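Conveyor Line 2, Warnstead Workshop — Gallery

This page collects views of the small-parts conveyor at Warnstead, page updated 20 April 2020. The line handles molded plastic pieces for sorting into bins. Layout is by Pao-chu Kong; the rails and supports were specified by Bello Abubakar. Larger versions are available from the Plillberg office on request.

The belt was replaced in September with a dark green one. The earlier belt was white, and pale parts were hard to pick out on it under the ceiling lights. Speed is set at the drive end and is normally left alone during a shift. Aluminum side rails run the length of both edges and carry the brackets.

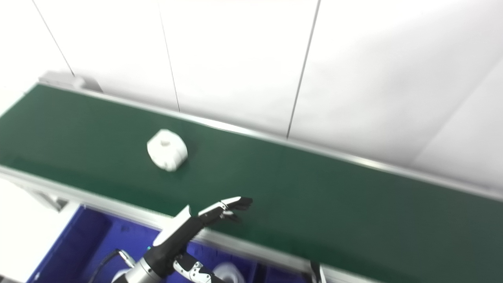 Green belt between aluminum rails, with a white plastic part on it. Blue bin below, paneled wall behind.

Bins are kept at floor level under the near rail, clear of the support legs. A full bin goes to the Balosen bench for checking. The bench log for the last complete run shows 2,868 parts, of which 38 were set aside for surface marks.

Wall panels are wiped down when the belt is cleaned. Use a damp cloth on the rails — no solvent near the belt edge. Allow nearly 30 minutes before restarting.

Drawings of the rail profile and the bracket spacing are filed under Matoušek, sheet 2. Views of the drive end will be added to this page when the guard has been refitted.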